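February 22, 2021

Sourdough bench, second notebook. Picking this up mid-batch because I left the last pages at home and I'd rather write it now than reconstruct it later.

So the Vendden flour is in, finally! We got 12 bags and I opened one this morning. Smells good, a bit grassy, and it drinks a lot more water than what we had in December. I started at my usual hydration out of pure habit and the dough felt like modeling clay, so I kept splashing water in until it loosened up. I did not weigh the splashes. I know, I know. Next mix I'll put the jug on the scale and do it right.

Starter status: the old Skerkismont culture (the one in the jar with the cracked lid) is slow but steady. It doubled overnight on the shelf by the boiler and smelled like yogurt, maybe a touch of apple. The Bodnár rye culture is the opposite - it climbs like mad, goes over the rim and then collapses before anybody is in to use it. I've moved it to the cool end of the shelf and cut the feed down to one part old starter, four parts flour, four parts water. If it still runs away from us I'll go to one-five-five.

Batch 11 was the one with the long cold proof. Crust was great, really blistered and dark, but the crumb had that tight line along the bottom that I've been complaining about for weeks. I still think it's underproofed going into the fridge, and I'd like somebody else to cut one open and tell me I'm wrong. There's half a loaf in the paper bag by the sink. Please don't toast it before looking at it (looking at you, afternoon people).

Batch 13 is the one going now. Same formula, 163 grams of starter instead of the usual, and an extra fold in the first hour. The dough felt lovely at the third fold, all puffy and wobbly around the edges, and I let it sit longer than the sheet says because the room was chilly. I'm going to ignore the clock more with this flour and watch the dough. The sheet was written for summer anyway and somebody should rewrite it. Probably me.

Tools, while I'm thinking of it. I want a proper spatula for the mixing tubs. The bowl scrapers are fine for the bench but they're useless once you're down in a deep tub with wet dough up to your wrist. Broad flat head, long narrow handle, no fancy grooves for the dough to dry into. One piece if we can get it, so there's no join to scrub out.
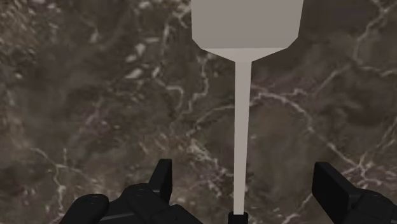
Spatula render, light gray on dark brown marble. Wide head, angled shoulders, long thin handle.

I like the shape of the shoulders for getting the last of the dough off the sides, though for rye I'd want the edge to have some give. Will ask around about prices before anyone goes and orders a box of them.

Oven notes. The Wultita deck is still hotter at the back left. I did the flour-on-the-stone trick again, sprinkled it all over and watched where it browned first, and the same corner won. Turning the loaves halfway through the bake sorts it out well enough, but you have to be quick with the door or you dump all the steam. I tried turning later this time and the color came out more even. Going to keep doing it that way unless the bottoms start to scorch.

Also the steam tray needs descaling. It's crusty. I gave it a soak in vinegar over lunch and that took off the top layer, but it wants another go and a stiff brush.

Salt: we're on the coarse stuff until the fine arrives. Dissolve it in a bit of the held-back water before it goes in, otherwise you get crunchy spots. Found one in my sandwich. Not nice.

To do before the next mix:
feed both cultures, and write the time on the tape this time
weigh the water jug empty
second vinegar soak for the tray
shape half of 13 as rounds and half as long loaves, same proof, and compare the bottoms

The long ones go in first. I'll add crumb notes on the next page once they've cooled all the way through.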